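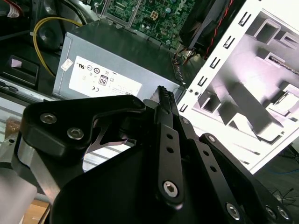
Setting up a shared teardown station for desktop PCs

At Dreltano, the robot cell takes power supplies out of retired desktops. The technician's job moves from pulling parts to preparing cases and handling exceptions. Set the station up as follows.

1. Unplug the case, remove the side panel and screws, and disconnect the supply's cables by hand. This stays a manual task.

2. Lay the case in the fixture with the open side up. Tie back any cable that crosses the supply.

3. Step behind the floor line and press Start. Do not reach in while the arm is enabled – press Hold first.

4. If the grip fails twice, the cell stops. Finish that unit by hand and log the case model.

Staffing: one technician covers 4 fixtures. Allow 19 minutes at the start of each shift for the jaw check and log review. Technicians rotate between prep and exceptions, so both tasks need sign-off.

Review the exception log after the first 136 units. Change the prep steps before changing the grip program – most stops start with a loose cable.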